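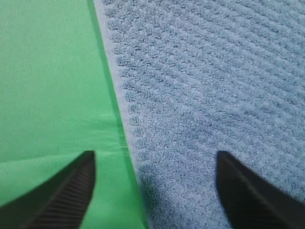
Drotine Towel Set: Folding and Surface Records

README, revised November 3, 2020

Contents
1. What is in the set
2. The towel and the cloth
3. How a session runs
4. File layout
5. Fields in the log
6. Known problems
7. Care of the materials
8. Terms and contact

1. What is in the set

The Drotine set is a collection of short records of household towels being laid out, smoothed, folded and put away. It was put together for people who study fabric handling and for people who write laundry instructions and want something to check their wording against. Each record is one session with one towel on one covered table.

There are 500 sessions in this release and 2619 still pictures. The stills are close views of the cloth, mostly of hems, folds and pile. The wider views of the table are in a separate package and are not needed to use this one.

This part of the README covers the light blue towel. The other towels have their own pages, in the same order and with the same headings.

2. The towel and the cloth

The towel is light blue terry with a textured pile and a paler, flatter hem. It was bought new for the set and washed before its first session. In the log its name is "blue-terry". It has no other name, and any record that calls it "bath-blue" comes from the trial release and should be read as the same towel.

The table cover is a plain bright green cloth. We chose green so the edge of a pale towel would be easy to find. Pintér, who supplied the table covers, also sent a gray one, but white hems were hard to pick out on it and it was dropped after the trial release.

The cover is not pinned down. It creeps a little when a towel is dragged over it, and small folds show up in it. These are left alone during a session. Pulling the cover tight halfway through would move the towel too, and then the start and end positions in the log would no longer match.

3. How a session runs

The towel starts in one of three states, written in the log as flat, dropped or half.

Flat means laid out with the hems straight, to the eye. Nothing is measured.

Dropped means let go from above the table and left however it lands.

Half means folded once across the short side, with the open edge facing the window.

The session then goes through whichever steps are on the card for that day: smoothing, edge alignment, first fold, second fold, move to shelf. Not every card has every step. A session that stops early is kept and marked "short". There are 80 short sessions in the release, and they are useful if you care about what a fold looks like before it is finished.

Smoothing goes from the middle toward the hems. On terry this matters more than on flat weave, as the loops catch on each other and a towel pushed from the edge tends to bunch. The cards say "middle out" and that is all they say.

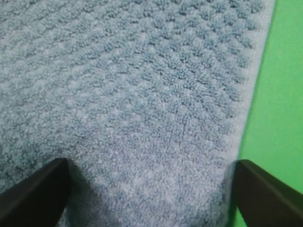 Drotine Notes, No. 73

For edge alignment, use the outside of the hem. The hem on blue-terry is a flat band, and a line of stitching runs just inside it. Early annotators sometimes marked the stitching as the edge, which puts every fold line off by the width of the band. If you add your own marks, put them where the hem meets the green cloth.

The raised pattern in the pile is a second thing to watch. It looks different depending on the angle. Seen one way it reads as a grid of small puffs, and from another direction the rows run together and look more like ribs. It is one towel with one pattern. Beryl Hartley checked this against the towel itself after two people asked whether a second one had been swapped in — it had not.

4. File layout

The release unpacks into four folders.

sessions: one text file per session, named by session number
stills: pictures, grouped by session number
cards: the step cards, scanned on both sides
notes: free text from whoever ran the session

The notes folder is uneven. Some notes are a full page and some are one word. We have not tidied them, apart from fixing names of towels that were spelled more than one way.

5. Fields in the log

towel: the name of the towel, such as blue-terry
cover: green in this release
start: flat, dropped or half
steps: the steps done, in order, separated by semicolons
end: flat, half, quarter, shelf or short
hem: clear, partly covered or covered, judged on the last still
remark: anything else

The hem field was added late. For sessions run before May it was filled in afterward from the stills, and those entries carry a letter r at the end. Two people filled it in and they did not always agree on where "partly covered" begins. Treat it as a hint.

There is no field for how neat a fold is. We tried one, with a scale, and the scores said more about the person scoring than about the towel.

6. Known problems

Shade along the hem. A raised hem throws a darker line onto the cover beside it. Tools that look for edges by brightness will sometimes take the shade for the edge of the towel. Using color works better.

Soft areas. The stills are taken close up, and the pile is not equally sharp everywhere. Pick a still where the part you need is sharp before you measure from it.

Missing cards. A few cards were lost before scanning. The steps field in the log is right for these sessions, but there is no card to compare it with.

Lint. The green cover picks up blue lint. It was brushed off between sessions, not during them.

7. Care of the materials

Anyone repeating the sessions with their own towel should wash it first, without fabric softener. Softener flattens the loops, and the towel will slide on the cover more than ours did. Dry it fully. A damp terry towel folds into thicker, rounder edges and will not match these records.

Store towels folded in quarters on an open shelf. We kept ours in Brikberg shelf boxes for a while and went back to open shelves after the lids left creases across the pile. Worn covers went to Wasteck for textile recycling.

8. Terms and contact

The set is free to use for study and teaching. Please name the Drotine set and the release you used. Corrections to the log go to Ľubomír Bartoš — send the session number and the field name, and say what you think it should be. Questions about the towels, the covers or the step cards go to Beryl Hartley.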